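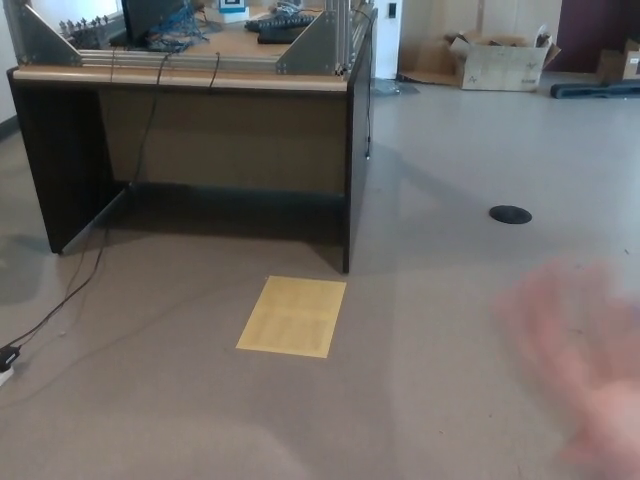 **Shared services bulletin, 22/06/2020**

**Paper records at the Utport office: what changes in July**

The records store on the ground floor at Utport has reached its working limit. The last shelf audit put the holding at 3613 boxes, against a lease that was costed on a smaller figure. Of these, 1568 have passed their retention date and can be released for destruction once the owning team has signed the schedule. A further 352 carry no readable label and cannot be assigned to a team without being opened.

The contract with Fondo for off-site storage starts in July. Fondo charges per box per month, with a separate charge for each retrieval, so the cost of sending a box that should have been destroyed is paid again every month until someone notices. Teams are asked to clear their schedules before the first collection.

**Schedules**

Each team will receive a spreadsheet with one row per box. The columns are box number, contents as declared, date closed, retention class and proposed action. Only the last column should be edited. The permitted entries are D (destroy), S (send to Fondo) and K (keep on site). Free text in this column is rejected on import, and the whole row is then treated as S.

Retention class is counted from the date the file was closed, and not from the date the box was packed. The old Tsang index recorded the packing date only. Where a row has been carried over from Tsang, the closing date has been left blank and must be filled in by the team. If it cannot be found, use the latest date on any paper in the box.

Personnel and pension files are outside this exercise. They stay in the locked bay under the existing rules, whatever their age.

**Keeping boxes on site**

The K entry is limited to boxes opened at least twice in the past year. Space has been set aside for 100 of these across all teams. Requests above that number will be ranked by retrieval count, using the sign-out book up to the end of March.

**Labels**

Labels printed on the Gisenov machines before the ribbon was changed have faded badly, and most of the unreadable boxes come from that batch. New labels are thermal transfer on white polyester stock. They go on the short end of the box, below the hand hole – a label on the lid is lost as soon as lids are swapped. The box number should also be written in black marker on the opposite end.

Do not reuse a number from a destroyed box. The Fondo system keeps closed numbers indefinitely and will refuse the duplicate at collection.

**Weight and packing**

Fondo will not lift a box over 15 kg. A standard box filled with lever arch files is usually below this, but one filled with loose A4 is often above it. Remove metal spines where the file is to be destroyed. Plastic wallets may stay in boxes that are being sent, but not in boxes marked D, as the shredding line is set up for paper and card only.

Discs, tapes and memory sticks must be taken out and listed separately. They are handled under a different certificate, and the form is on the records page of the intranet.

Completed schedules go to the records mailbox, with the team code in the subject line. Queries on retention class should be sent to the same address – please quote the box number.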